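Mealtime Safety Checklist: Toddler Room, Arnley Day Nursery

2 min read

Scope: children 12 to 36 months, seated meals and snacks. Completed by Ilse Verstraete with Hanneke Bosman present. Items are marked OK, FIX or N/A. Comments follow the item they belong to.

1. SEATING

1.1 Harness on every high chair closes and holds — OK
1.2 Footrest set so the child's feet are flat — FIX
Comment: Two chairs by the sink are still at the infant setting. The children using them slide forward and eat leaning back. Move the footrests up a notch and recheck at lunch.
1.3 Tray locks on both sides — OK
1.4 Chair legs clear of the walkway — OK
Comment: Tight when the serving cart is out. Park the cart on the hallway side.

2. FOOD PREPARATION

2.1 Grapes and cherry tomatoes cut lengthwise in quarters — OK
2.2 Raw apple and carrot grated or cooked soft — FIX
Comment: Apple was served in thick wedges at morning snack. The kitchen sheet says "sliced" and does not say how. Reword to "grated, or steamed until it mashes with a fork."
2.3 Sausages cut lengthwise, then across, skin removed — N/A (not on this week's menu)
2.4 No whole nuts, popcorn, hard candy or marshmallows in the room — OK
2.5 Nut butter spread thin, never served from a spoon — OK
2.6 Bones and pits removed before plating — OK
Comment: Fish is checked by hand in the kitchen and again at the serving cart. Keep both checks.

3. ALLERGIES

3.1 Allergy list posted at serving point, current — FIX
Comment: The October list is still up. Mirjam Van Hecke has the new one and will swap it. Two entries changed: egg added for one child, kiwi removed for another on the doctor's letter.
3.2 Separate plates and utensils for listed children — OK
3.3 Emergency medicine within reach of staff, out of reach of children — OK
3.4 Substitute staff briefed before first meal — OK

4. SUPERVISION

4.1 One adult seated at each table for the full meal — FIX
Comment: The adult at the window table got up twice to fetch water. Set out water pitchers before the children sit down.
4.2 Children seated and upright while chewing — OK
4.3 No food during play, in strollers or on cots — OK
4.4 Choking first aid certificates valid — OK
Comment: Ans Verbruggen is due for renewal. Booked.
4.5 Meal ended after 30 minutes, plates removed without comment — OK
Comment: Relevant to the slow and selective eaters. Staff no longer coax with "one more bite." Pressure makes a child stuff the mouth or swallow early, so it is treated as a safety item on this form.

5. TEMPERATURE AND STORAGE

5.1 Hot food cooled and tested before serving — OK
5.2 Cooked food held at no less than 60 °C until plated — OK
Comment: Probe reading taken at the center of the dish. Wipe the probe between dishes — this was skipped once.
5.3 Lunches from home labeled and refrigerated on arrival — FIX
Comment: One bag was left on its hook until snack time. Ask parents to hand bags to staff at the door.
5.4 Leftovers from a child's plate discarded — OK

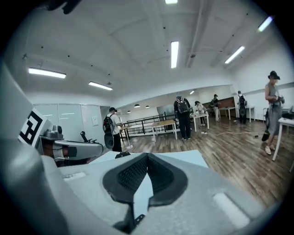

Last updated: February 28, 2020

6. NEW FOODS

6.1 New food offered in a small portion beside a familiar one — OK
6.2 First offer of a common allergen made at home, confirmed in writing — FIX
Comment: Three forms are missing the sesame line. Rianne Willems to send them back to the parents.
6.3 Refused food recorded as refused, with texture noted — OK
Comment: Useful for spotting a child who gags on lumps but manages purée. Refer to the health visitor if the pattern continues.

7. CLOSE-OUT

FIX items 1.2, 2.2 and 4.1 to be corrected before the next lunch. Items 3.1, 5.3 and 6.2 by the end of the week. Recheck by Hanneke Bosman, initials in the right-hand column of the paper copy.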